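How closely do you follow a phonics scheme at home when school uses a different one?
Posted by Maribel Chávez, 4/23/20

Hi everyone, first time posting, long time reader. My son is 6 and in first grade, and his school uses the Lanetti reading program. It's all letter sounds, very structured, with little stapled books that only use the sounds they've covered so far. He brings home a reading log and a sheet called the Term Map that tells us what they're doing in reading and writing until summer.

My problem is that before first grade I taught him at home with an old set of books my sister passed on to me, and those were more of a "look at the word and learn it" kind of thing. He can recognize a bunch of words by sight (he loves showing off "because" and "elephant") but give him a made-up word like "vam" or "shig" and he freezes, or he just guesses something that starts with the same letter. His teacher says the made-up words are on the check they do in September, right when he starts second grade, and she'd like us to practice.

So do I drop my old books completely? He likes them! I don't want to take away the thing he enjoys, but I also don't want to be working against the school. And how long do you sit down for each night? We tried half an hour and there were tears (some of them mine).

Siu-ming Au

Don't throw out the books he likes! I have two kids who went through Lanetti, and our house is full of stuff that doesn't match it. What worked for us was keeping two piles. The school pile is what the kid reads to you, out loud, sounding things out. The other pile is what you read to the kid, and if he wants to jump in on a word he knows, great, let him.

On the guessing, my daughter did the exact same thing. I started covering the word with my thumb and sliding it over one sound at a time, so she couldn't see the whole shape and leap at it. She complained for a week and then it got to be a game. Watch out for the two-letter sounds though, you have to uncover "sh" together or you'll get "s...h...ig" and a very confused kid.

Half an hour is way too long after a school day, in my opinion. We did ten minutes and stopped even when it was going well. Especially when it was going well! And ask the teacher for the sound order if it isn't on your Term Map. Ours came as a separate sheet and I had it on the fridge all year.

Biljana Bošković

just do whatever the school says and he'll be fine. mine never did any practice at home and reads all the time now

Kai-wen Yang

I tutor a few first and second graders after school, so I see this a lot, and I agree with most of what Siu-ming said. I'd add a couple of things.

Check how you're saying the sounds yourself. I grew up saying "muh" and "tuh" and "suh," and if you do that, "mat" comes out as "muh-a-tuh" and no kid on earth can blend that back together. Keep it short, "mmm" and a clipped "t." It took me a good month to break the habit and I still slip when I'm tired.

For the made-up words, I tell kids they're names of aliens. A "vam" is an alien, a "shig" is an alien, draw me what it looks like. That takes away the urge to turn it into a real word. I write 4 on index cards each session and that's plenty. Mix in a few real ones so he gets used to reading what's there.

I wouldn't worry that he knows words by sight. Lanetti has its own list of tricky words that don't sound out neatly, and he probably has a head start on those. What I would do is pick one he already knows, like "because," and ask him which bits he can hear. The "b" and the "c" are easy to spot. Then you talk about the odd part in the middle.

Writing helps a lot too, and people forget it. Say a word, have him tap out the sounds on his fingers, then write one letter or pair of letters for each tap. My own son hates pencils, so we do it with magnetic letters on a baking sheet. If you do buy letters, get lowercase! Nearly every set in the stores near us was all capitals and I had to hunt around. 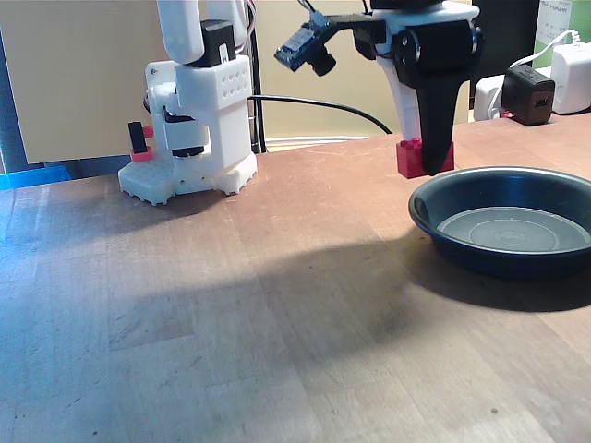
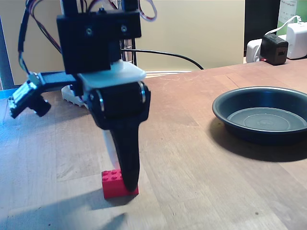
As for when to do it, before dinner beats bedtime by a mile for most of the kids I work with. Keep bedtime for your old books, with you doing the reading and him under the blanket. He gets to hear longer words and better stories than anything he can sound out right now, and he'll want those later when he's reading on his own.

One more thing about the September check. Kids forget a surprising amount over summer, so I'd keep the index cards going, maybe a couple of times a week, and send the teacher a quick note in June asking which sounds he was shaky on. Most will happily tell you. Good luck, and let us know how the aliens go!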